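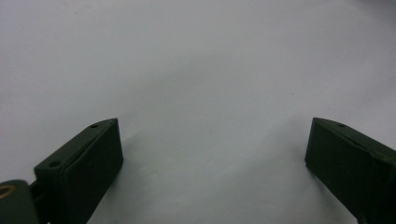

Grultanness Rainfall Notebooks: data card

Posted Sep 4, 2023 by Lindalva Brandão

We use cookies to remember your display settings. Accept | Manage

Summary

The set holds daily rainfall readings copied from handwritten notebooks kept at three gauges: Girnar, Dantas and Pliltuvo. Each row is one reading at one gauge. There are 509 notebook pages in total, of which 246 come from Girnar, and the rest are split between the other two sites.

The files are plain CSV, UTF-8, with a header row. They should open in any spreadsheet program. If yours turns the dates into something else, import the date column as text.

Files

readings.csv – the main table
pages.csv – one row per notebook page, with the page condition
gauges.csv – site name, height above sea level, type of gauge
changes.txt – corrections made after the first release

Columns in readings.csv

gauge: girnar, dantas or pliltuvo, always lower case.
date: year-month-day. The day is the one on which the gauge was emptied, so most of the rain in a reading fell on the day before. We have not shifted anything.
mm: rainfall in millimetres, to one decimal place.
raw: the figure exactly as the observer wrote it, including inches and fractions.
flag: see the next section. Blank means no flag.
page: page number, matching pages.csv.
note: anything the observer wrote beside the reading. Spelling is left alone.

Flags

T means "trace". Observers wrote "tr", "trace", "a spot" and, at Dantas, a small cross. All of these have mm set to 0.0.

A means an accumulated total covering more than one day. The mm value is the whole amount. Do not divide it evenly unless you are only after monthly sums, and check whether it crosses the end of a month first.

U means the writing was unclear and the value is our best reading. The second choice, if there was one, is in the note column in square brackets.

S means snow, melted and then measured. Pliltuvo has most of these.

A missing day has no row at all. Please don't read it as a dry day. Dry days were written down as "nil" or 0 and have a row with mm set to 0.0.

How the copying was done

Every page was typed twice, by different people, and the two versions were compared by a short script. Where they disagreed, I went back to the page and decided. Most of the differences were between 1 and 7, or a decimal point that one typist saw and the other took for a speck.

Inches were converted at 25.4 mm to the inch and rounded once, at the end. The Dantas observer changed from inches to millimetres in the middle of a notebook without saying so. I placed the change at the start of April, where the readings begin to be written with one decimal place in place of two. A few rows either side of that point may be wrong and carry a U.

Page totals written by the observers were used as a check but are not included as readings. Some of the totals are wrong in the notebooks. In those cases the daily figures were kept.

Known problems

The Dantas gauge stood near a hedge that was allowed to grow and later cut back. Readings before the cutting are probably low when the wind was from that side. No correction has been made.

The Girnar gauge sits at 90 metres and the Pliltuvo gauge at 900, so averaging the three sites together gives a figure that doesn't describe anywhere in particular.

Water damage has taken the outer edge of several Pliltuvo pages. Readings are mostly fine but the notes are often cut short. Lost text is shown as three dots.

Observers' names and remarks on their neighbours have been left out of the note column.

Use

You may use, change and share the files for any purpose, provided you name the source as "Grultanness Rainfall Notebooks". If you publish a chart, please say whether A readings were kept or dropped – it makes a visible difference to the daily maximum.

Corrections are welcome. Send the gauge, the date and the page number, and what you think the value should be. Accepted changes go into changes.txt with the old value kept beside the new one.

Contact: Lindalva Brandão | © Grultanness Rainfall Notebooks | Back to top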